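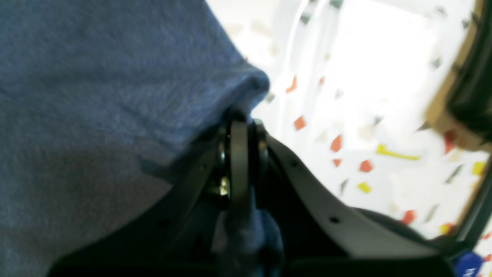 Item 3, blue fleece-textured cloth, folded edge at the gripper fingers.

10th October
By Nilmini Munshi
Filed under: Workplace Checks > Linen and Soft Goods

Folding room inspection, Poradska building, ground floor. Checklist reference 2673. Checked with Obaidul Bhuiyan, shift lead. Ratings: OK, Action, N/A. Comments are entered only where the rating needs one or where the August sheet left a point open.

SECTION A. FABRIC AND STOCK

1. Blankets sorted by size before folding. OK.

2. Labels attached and legible. Action.
Comment: Care labels on the Taltent throws are fraying at the stitching. Six pulled from stock. Return to supplier with the next collection.

3. Fabric handled by the edge, no pulled or stretched areas. OK.
Comment: Cloth was gathered to a narrow pinch at the fingers, with a thick rounded fold beside it. A pinch of this kind is acceptable on fleece. It is not acceptable on open knits, which are to be picked up flat with a wider hold. Add this to the handling card.

4. Loose fibers and lint kept clear of joints and screw heads. Action.
Comment: Fleece sheds more than the cotton stock. Wipe down after every batch of 70 pieces. The present card says "as needed" and gives no interval. Obaidul Bhuiyan to amend.

5. Damaged items held apart from good stock. OK.
Comment: Open point from August closed. The hold bin now has a lid and a tag.

6. Maximum stack height, eight folded blankets. Action.
Comment: Two stacks over the limit on the lower shelf. Restacked during the inspection. Limit to be marked on the shelf upright with tape.

SECTION B. WORK AREA

7. Table surface smooth, no splinters or raised fasteners. OK.

8. Floor clear for the full length of the table. Action.
Comment: One empty Grommont carton in the walkway. Removed. Same finding in August, so cartons are now to be flattened at the door and not brought to the table.

9. Lighting sufficient to see stains and pulls on dark fabric. OK.
Comment: Slate and navy items remain the hardest to check. Turn the fold over once and look along the nap before stacking.

10. Emergency stop within reach of the folding position and tested. OK.
Comment: Tested twice, once from each end of the table.

11. Moving parts have no exposed sharp edges. OK.

12. Long hair tied back, no lanyards, no loose cuffs. Action.
Comment: One lanyard worn at the table. Corrected on the spot. Breakaway type is not an exception under the site rule.

SECTION C. STORAGE AND FIRE

13. Folded stock kept clear of heaters. OK.

14. Extinguisher in place, pin and seal intact. OK.

15. Lint trap on the Amato dryer emptied and logged. Action.
Comment: Trap was clean but the log has three blank lines. Initial at the time of emptying, not at the end of the shift.

16. Sprinkler heads unobstructed. N/A. None fitted in this room.

ACTIONS CARRIED FORWARD

Items 2 and 15: Nilmini Munshi.
Items 4 and 6: Obaidul Bhuiyan.
Items 8 and 12: raise at shift handover, recheck at next inspection.

Handling card to be reissued once the wording for items 3 and 4 is agreed. Until then the old card stays on the wall with the changes written in by hand.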